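Novembre
Par Abimbola Ojo

Union des entreprises de Prilemcombe
Compte rendu de la réunion plénière d'automne

La réunion s'est tenue dans la grande salle du premier étage, celle qui donne sur les quais, et elle a commencé à 18 h 15 au lieu de 18 heures, le temps que chacun trouve une chaise et finisse son café. Vingt-sept entreprises étaient représentées, ce qui nous a fait grand plaisir par cette saison où les inventaires occupent tout le monde. Plusieurs membres s'étaient excusés par écrit et leurs messages ont été lus en ouverture, y compris celui de l'imprimerie de la rue Basse, qui nous embrasse tous et nous promet les nouveaux annuaires avant les fêtes.

La présidente de séance a souhaité la bienvenue aux nouveaux venus, rappelé que la parole est libre et que les téléphones le sont un peu moins, puis fait adopter l'ordre du jour. Le compte rendu de la réunion de printemps a été approuvé, après correction d'une ligne du point 4 : il fallait lire « location des bureaux » et non « vente des bureaux ». Toutes nos excuses à la maison Jumau, qui a reçu à ce sujet plus d'appels qu'elle n'en souhaitait.

1. Achat groupé d'électricité

C'était le gros morceau de la soirée et il a pris la moitié de notre temps. Pour mémoire, le principe avait été accepté au printemps : plutôt que de négocier chacun dans son coin, les adhérents qui le veulent confient leur volume à l'Union, qui consulte les fournisseurs en une seule fois. Un questionnaire est parti en septembre aux 218 adhérents. Nous avons reçu 21 réponses complètes, et quelques autres sans relevé de consommation, donc inutilisables en l'état.

La discussion a été franche. Jumau, qui fait tourner ses chambres froides toute l'année, a expliqué qu'un petit groupement pouvait tout à fait obtenir un meilleur prix qu'une entreprise seule, mais que la forme de la consommation pesait autant que son volume. Une boulangerie qui chauffe ses fours à trois heures du matin n'intéresse pas le fournisseur de la même façon qu'un cabinet comptable. Le représentant de Casado (transport et entreposage) a appuyé ce point et demandé que l'on consulte par profils, avec un lot pour les consommations de nuit et un lot pour les bureaux et commerces.

Plusieurs commerçants du centre se sont inquiétés, avec raison, de la durée d'engagement. Personne ici n'a oublié les contrats signés dans la précipitation il y a quelques hivers, et une adhérente a raconté le sien avec assez de détails pour que la salle entière en frissonne. On est tombé d'accord pour demander deux prix à chaque fournisseur, l'un sur un an, l'autre sur trois, chaque entreprise restant libre de signer ou non lorsque les offres seront là.

Il a été longuement question aussi de la rémunération du courtier. La proposition reçue prévoyait une commission de 3 % sur la facture annuelle, et elle a été jugée trop élevée par à peu près tout le monde, y compris par ceux qui trouvaient le courtier fort sympathique. Il sera demandé un forfait, payé une seule fois et partagé entre les participants.

Décisions : la consultation se fera en deux lots. Le questionnaire reste ouvert jusqu'à la fin du mois de janvier. Les adhérents qui ont répondu sans joindre de relevé seront rappelés un par un. Adopté à l'unanimité moins une abstention.

2. Zone d'activités du Grundden

La mairie nous a transmis le projet de règlement pour les parcelles situées au nord de la voie ferrée. Le document est épais et, il faut bien le dire, d'une lecture un peu rude après une journée de travail, aussi un résumé de deux pages avait-il été distribué à l'entrée.

Trois remarques sont revenues dans les échanges. La première concerne la taille des parcelles, pensées pour des entrepôts, alors que nos artisans cherchent des locaux modestes avec un bout de cour. Un menuisier attend depuis deux ans de quitter son garage et songe désormais à s'installer dans la commune voisine, ce qui serait tout de même bien dommage. La deuxième porte sur la desserte : l'arrêt de bus prévu se trouve à l'entrée de la zone, très loin des derniers bâtiments, et les apprentis mineurs n'ont pas de voiture. La troisième, soulevée par Casado, touche au rond-point, dont le rayon paraît juste pour les semi-remorques.

On a discuté un moment pour savoir s'il fallait rendre un avis défavorable ou un avis favorable assorti de réserves. Les partisans du premier estimaient que c'était le seul moyen d'être lus. Les autres ont fait valoir que le projet est attendu, que la mairie s'est montrée ouverte lors de la visite du printemps et qu'il serait maladroit de fermer la porte. Après un tour de table où chacun a pu dire ce qu'il avait sur le cœur, la deuxième solution l'a emporté.

Décision : avis favorable avec réserves sur le découpage des parcelles, l'arrêt de bus et le rond-point. Le courrier sera relu par Jumau et Casado avant l'envoi. Adopté par 21 voix, les autres entreprises s'étant abstenues.

3. Délais de paiement

Point demandé par les entreprises du bâtiment, dont plusieurs attendent encore le règlement de travaux terminés avant l'été. Un adhérent plombier nous a dit qu'il passait désormais ses soirées à écrire des relances, et qu'il avait choisi ce métier pour autre chose. Beaucoup de hochements de tête dans la salle.

Il a été proposé de préparer un modèle de lettre de relance, courtois mais ferme, que chacun pourrait reprendre à son nom. Il a aussi été proposé d'en parler directement avec les donneurs d'ordre membres de l'Union, car certains le sont, et la chose a été dite sans que personne ne soit montré du doigt. Une permanence juridique sera mise en place un soir par mois, à l'essai jusqu'à l'été. Les adhérents intéressés sont priés d'apporter leurs factures et leurs bons de commande signés.

4. Accueil des apprentis

La rentrée s'est bien passée dans l'ensemble, malgré deux ruptures de contrat dans la restauration. Le logement reste le souci principal. Une chambre en ville, quand on en trouve une, prend une bonne part de la paie d'un jeune, et les familles qui louaient autrefois à l'année préfèrent les séjours courts. Un appel est lancé aux adhérents qui disposeraient d'une pièce ou d'un petit appartement au-dessus de leur commerce : même pour quelques mois, cela rendrait grand service. Deux pistes ont été notées en séance et seront suivies.

La soirée des métiers aura lieu au printemps, comme l'an passé, avec des stands un peu plus larges. Les inscriptions se font auprès du secrétariat, de préférence par courriel.

5. Questions diverses

Illuminations de fin d'année : la participation demandée aux commerces reste inchangée. La rue du Marché sera éclairée jusqu'au pont, ce que ses riverains réclamaient depuis longtemps.

Stationnement : la demande d'une demi-heure gratuite devant les halles a été renvoyée à la réunion de janvier, faute de réponse de la mairie.

Annuaire : merci de vérifier vos coordonnées, et surtout vos horaires, avant le bouclage.

La séance a été levée à 20 h 40. Ceux qui le pouvaient sont restés autour d'un verre et d'une très bonne terrine offerte par Jumau, que nous remercions de tout cœur. 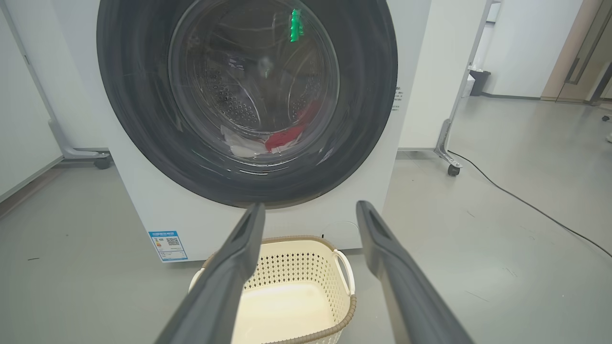
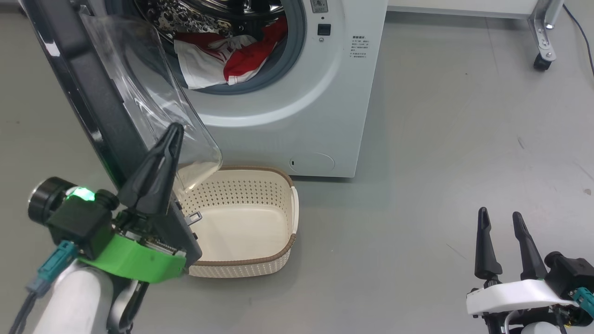
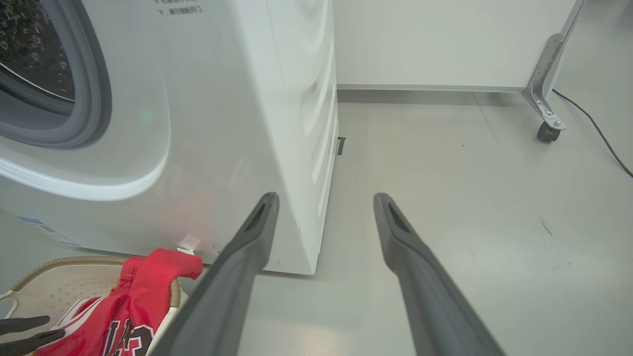
Abimbola Ojo

Les demandes de correction au présent compte rendu peuvent être adressées au secrétariat jusqu'à la prochaine réunion, prévue en janvier dans la même salle, à 18 heures. Le résumé du règlement de la zone du Grundden et le questionnaire sur l'électricité sont disponibles à l'accueil, où l'on vous en fera volontiers une copie. Pensez à joindre votre dernier relevé de consommation au questionnaire.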